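Propagation and Potting Assistant (Seasonal, Full Time)
Stutell Nursery, Clirnusville

Stutell Nursery is hiring one propagation and potting assistant for the coming growing season. The job starts in February and runs through the end of fall cleanup.

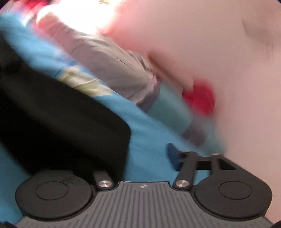

About the nursery

Stutell is a wholesale and retail nursery on the east side of Clirnusville. We grow perennials, herbs, vegetable starts and a small line of native shrubs. Our current catalog lists 955 varieties, and nearly all of them are started on site from seed, cuttings or divisions. We sell to garden centers and landscapers during the week, and we run our own stall at the Femville market every Sunday from April on.

The propagation crew works mainly in Greenhouse 2 and the potting shed next to it. You would report to Murray Bolger, the head grower, who plans the sowing schedule and assigns the work each morning.

What the job involves

Most of the work is repetitive and done standing at a bench. The mix changes a lot over the season. In late winter it is nearly all seeding and cuttings. By April the starts are being moved up into larger pots, orders are going out, and everybody helps with loading. Summer is watering, pruning back stock plants and taking softwood cuttings. Fall is division, cleanup and getting the perennials under cover.

Regular duties:

Filling trays and pots with mix and setting them out by crop
Sowing seed by hand and with the vacuum seeder
Taking, trimming and sticking cuttings
Pricking out and transplanting seedlings
Writing and placing labels with the variety name, date and batch
Hand watering, including early morning rounds in warm weather
Checking trays for damping off, fungus gnats, aphids and thrips, and reporting what you find
Washing trays, benches and tools between crops
Pulling orders and loading carts
Keeping the propagation log up to date

Labels and the log matter more than people expect. A tray of unlabeled salvia seedlings is a tray we can't sell. If you make a mistake on a label, tell Murray the same day and it can usually be sorted out. At peak we pot 4,000 plants a week, and a mix-up that sits until Friday is much harder to trace.

You will not be spraying pesticides. That work is done by licensed staff only. You will be told about re-entry times and expected to follow the posted signs.

Hours and schedule

The regular week is Monday through Friday, 7:00 a.m. to 3:30 p.m., with a half-hour unpaid lunch and two paid ten-minute breaks. From mid-April through June there is usually some overtime, paid at time and a half.

Watering has to be covered on weekends. Each member of the crew takes one weekend morning a month, 7:00 a.m. to 10:00 a.m., and gets the hours back as time off the following week or as pay. The rota is posted a month ahead and swaps are fine as long as the whiteboard is updated.

Working the Sunday market stall is optional. It is paid separately and goes first to anyone who has asked for extra hours. The van leaves the yard at 6:00 a.m.

Pay and benefits

The hourly rate depends on experience and will be given to you in writing before the interview, so please put your phone number or email on your application where we can see it. We pay every two weeks by direct deposit.

Seasonal staff also receive:

Paid sick time from the first day
Paid holidays that fall within the season
Work gloves, rain gear and an allowance for boots
A staff discount on plants, pots and soil mix
First consideration for year-round openings

We have moved seasonal staff into year-round jobs in the past, but this posting is for a seasonal position and we can't promise it will lead to anything more.

What we are looking for

You need to be able to:

Stand and work with your hands for most of an eight-hour day
Lift and carry 40 pounds, with or without reasonable accommodation
Read and write plant labels clearly in English
Work in heat, humidity and cold; the greenhouses get hot by midday in June, and the potting shed is chilly into March
Arrive on time without a reminder
Work for long stretches on one task and keep the quality even

Helpful but not required:

Experience in a nursery, greenhouse, farm, orchard or garden center
Knowledge of botanical names
Spanish
A driver's license and being comfortable driving a small van
Experience with irrigation timers or drip lines

No degree or certificate is needed. People have come to us from kitchens, warehouses, school cafeterias and straight from high school and done well. Careful handwork is the hardest thing to teach, so if you have done sewing, model building, cake decorating or something similar, mention it.

Training

Your first two weeks will be spent alongside an experienced member of the crew. You will start with pot filling and tray washing, then sowing, then cuttings. We don't expect speed during this time. Murray goes over your work at the end of each week and will tell you plainly what needs to change.

After the first month you will be given a set of crops to look after from sowing to sale. For most new people this is a group of herbs — basil, parsley, thyme and a few of the mints — as they show problems early and are fairly forgiving.

You will also be trained in lifting, heat safety, ladder use and the reading of pesticide warning signs. This is paid time.

The workplace

The propagation crew is five people in spring and three the rest of the year. There is a break room with a refrigerator, microwave and sink, and a covered picnic table behind the shed. Phones stay in lockers or pockets while you are at the bench. A radio is allowed in the potting shed and the station changes daily by whoever got in first.

Parking is free in the gravel lot off Harawira Road. The Clirnusville bus stops at the end of the road, a ten-minute walk from the gate. The first bus arrives at 6:40 a.m. on weekdays. There is no weekend service, so let us know if that would affect your watering mornings and we will work out a swap.

Anyone with a serious allergy to bee stings, molds or latex should tell us before starting so we can plan for it. We stock nitrile gloves in all sizes.

How to apply

Send or bring in the following:

A resume or a one-page letter listing your last few jobs and what you did in them
The names and phone numbers of two people who have worked with you or taught you
The date you could start
Any days in the season you already know you can't work

You don't need to send a cover letter if you send a resume. Handwritten applications are fine.

Mail or deliver to:

Stutell Nursery
Propagation Assistant Opening
445 Harawira Road
Clirnusville

The office is open weekdays from 8:00 a.m. to 4:00 p.m. Paper application forms are available at the counter. If you need help with the form or need it in large print, ask at the counter and someone will sit down with you.

What happens next

We read applications as they come in and will keep the posting up until the job is filled. Everyone who applies will hear back either way, normally within two weeks.

If we would like to meet you, we will call to set up a visit of an hour and a half. The first part is a talk with Murray Bolger in the office. After that you will walk through the greenhouses and spend a short paid session at the bench, transplanting a tray of seedlings. Wear closed shoes and clothes that can get dirty. You are welcome to ask the crew questions while you are there — they have been told to give straight answers.

We check references after the visit and before making an offer. You will need to show proof that you can legally work in the United States when you start.

Stutell Nursery is an equal opportunity employer. If you need an accommodation for any part of the application or visit, tell the office when you apply or when we call.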